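Section 4: Lodging an appeal against a planning decision (resident and small business guide)

Wendby Shire – Planning Desk
Updated July. Replaces the old blue handout. Throw that one out please, the fees are wrong.

4.1 Before you start

Read this bit even if you read nothing else.

This section covers appeals only. First-time permit applications are in Section 2, objections to a neighbour's permit are in Section 3. If you haven't had a written decision yet you can't appeal it. A phone call from the desk is not a decision. An email from a councillor isn't one either.

You will need:

Your decision letter (all pages, including the conditions at the back)
Your file number, top right of the letter
Photo ID, or the company extract if you're lodging for a business
The site plan you lodged the first time
A way to pay. Card or EFTPOS. No cheques any more.

Who can appeal: the applicant, the owner of the land, or anyone who put in a written objection during the notice period. Tenants can appeal only with the owner's signature on page 2.

NOTE – A partial approval counts as a decision. You can appeal just the part you didn't get. See 4.4.

4.2 Work out your deadline

1. Find the date printed on the decision letter. Not the postmark, not the day you opened it.
2. Count forward 28 days. Weekends count.
3. If day 28 lands on a public holiday, you get until close of the next business day.
4. Write it on the front of your folder.

Counter closes 4.30 pm. The online portal closes at midnight but the help line stops at 4.30 as well, so if the upload falls over at 11 pm you're on your own.

CAUTION – Asking for more information does not stop the clock. Neither does asking for a meeting. Only a lodged form with a paid fee stops the clock.

Late appeals: there is a form for this (Form 9, late lodgement). It needs a reason and some proof, eg hospital letter, proof the decision went to the wrong address. Being busy has not worked so far.

4.3 Set up your portal account

Skip to 4.4 if you're lodging on paper.

1. Go to the shire website, Planning, then My Files.
2. Choose New Account. Use an email you check. All notices go there once you tick the box, nothing comes by post.
3. Enter your file number with the dash. Without the dash it says "no record found" and people panic.
4. Wait for the code. It can take a few minutes. Don't press Resend over and over, each new code kills the one before it.
5. Enter the code, pick a password.
6. Check the property address shown matches yours. If it doesn't, stop and ring us.

If a consultant lodged the orginal application the file may be locked to them. Ask them to release it under Sharing, then Add Party. Should only take them a minute.

NOTE – One account can hold more than one file. If you run two businesses off the one block, add both, but lodge a seperate appeal for each permit.

4.4 Fill in the form

Form 7, three pages. Same questions on paper and online, slightly different order.

1. Part A, your details. Name exactly as on the decision letter. If the company has changed its name since, put the old one and write "now" and the new one.
2. Part B, the decision. Tick one only: refusal, partial approval, condition of approval, failure to decide.
3. Part B continued. For partial approvals, list the parts you're appealing by item number. Anything you don't list stands as decided.
4. Part C, grounds. See below.
5. Part D, what you want. Be plain. "Approve the truck parking on the east side" is good. "A fair outcome" is no use to the panel.
6. Part E, sign. Online you type your name and tick the box. On paper use a pen that isn't red, the scanner drops red.

Grounds that the panel can look at:

The planning scheme was read wrongly
Something relevant was left out
Something was taken into account that shouldn't have been
A condition can't be met in practice, or doesn't relate to the land use
The notice process wasn't followed

Grounds it can't look at: property values, competition between businesses, what the last owner got away with, whether you get on with the people over the fence.

Keep Part C to two pages. Number your paragraphs. Attach the long stuff.
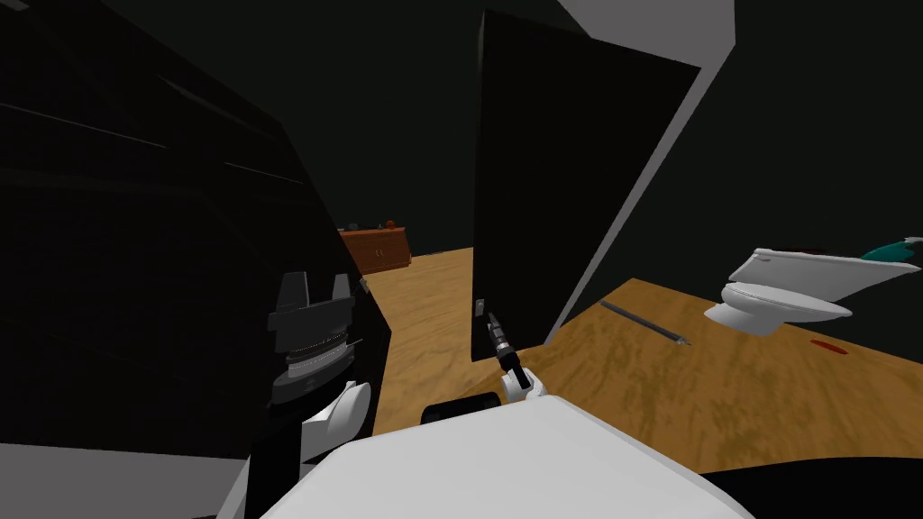 Attachments go in as PDF, one file per document, and the name of the file should say what it is. "Traffic report" is fine. "Scan0004 final FINAL" is not. Limit is 20 MB each. Bigger than that, bring it in on a stick and we'll load it at the counter.

Reports from the first round are already on the file, so don't send them again. New reports need the author's name, qualifications and a date on the first page. Draft reports get sent back.

CAUTION – Everything you attach becomes public once the hearing is listed. Black out bank details, phone numbers of staff, medical stuff. We don't do it for you.

4.5 Pay the fee

1. Portal: the Pay button shows up after Part E. Not before.
2. Counter: take a ticket, have the form signed already.
3. Keep the receipt. The receipt number is your appeal number from here on.

Fees as at July:

Home, single dwelling – $114
Small business, up to 9 staff – $1,777
All other commercial and industrial – $3,477

The fee is per appeal, not per ground. Hardship reductions apply to the home fee only, Form 12, bring your concession card.

If you withdraw before the hearing is listed you get half back. After it's listed, nothing back.

NOTE – Landscape supply yards, depots and contractor yards are nearly always charged as commercial even where somebody lives on the site. Check with the desk first if you think yours is different. Refunds of overpaid fees take weeks.

4.6 Serve the other parties

You have to do this. We don't.

1. Download or collect the party list. Everyone who lodged a written objection is on it.
2. Send each one a copy of Form 7 and Part C. Post or email, whichever they gave.
3. Do it within seven days of paying.
4. Fill in Form 8 (proof of service) and lodge it. Names, dates, how sent.

Attachments don't need to be served but you must tell people where to see them (portal or counter).

If mail comes back, keep the envelope and note it on Form 8. No need to chase people down. Don't hand deliver if there's bad blood. Post it.

4.7 The hearing

Hearings are at the shire offices, upstairs, start 6 pm. Lift is at the back near the library chute. You'll get a listing notice at least 14 days ahead.

Running order:

1. Planner sums up the decision
2. Appellant, ten minutes
3. Objectors, three minutes each
4. Questions from the panel
5. Appellant in reply, five minutes
6. Panel talks it over, may vote that night or hold it over

Speakers sign in by 5.45. If you want someone else to speak for you (lawyer, planner, cousin), lodge Form 10 the day before. They use your ten minutes, they don't get their own.

Slides: email them by noon. PDF only. Bring a printed copy as well, the projector upstairs is old.

On a busy night public comment can go for hours. The Goltumska Road depot matter ran past 11 and was then held over a month. Bring water. You can step out, just tell the clerk so your item isn't called while you're in the corridor.

CAUTION – Don't contact panel members about your appeal before the hearing. Not by phone, not on Facebook, not at the footy. They have to declare it and may have to step out of your matter, which can leave it short of a quorum and push you to the next month.

4.8 What the panel can decide

Uphold – original decision stays
Overturn – decision replaced with a new one
Vary – parts or conditions changed
Send back – planner has to look again at a named point

A written outcome follows within ten business days. Don't start work on the strength of the vote. Wait for the paper. Khondokar Joinery poured a slab the morning after a vote a couple of years back and the written conditions moved the setback by a metre. Costly.

Businesses already operating on the site: you may keep going under your existing permit while the appeal is on, but only at the level that permit allows. No extra trucks, no extra stockpiles, no longer hours. Compliance do drive past.

If you have no existing permit, lodging an appeal doesn't give you one.

4.9 Common problems

Form bounced, "incomplete Part B" – more than one box ticked. Pick one, relodge. No new fee if it's inside the deadline.

Payment went through but no receipt – check junk mail, then ring with the last four digits of the card. Don't pay twice.

Party list is blank – nobody objected in writing. Still lodge Form 8, write "nil".

Wrong map showing – Kidamine Estate lots were renumbered and the portal still shows some of the old numbers. Put both lot numbers in Part A.

Hearing date clashes – one adjournment by request, in writing, five business days' notice. Second one is up to the chair.

Lost at appeal – next step is the state tribunal. Different forms, different fees, different clock. We can't advise on it. The community legal centre can.

4.10 Contacts

Forms, fees, portal: Karthik Dewan, Planning Desk, counter hours 9 am to 4.30 pm
Hearings, listing, speaker sign-in: Jamila Weerakoon, Panel Clerk
Interpreter: ask when you lodge, free, allow a week

Have your file number ready when you ring. With the dash.

Next: Section 5, Changing a permit after it's been issued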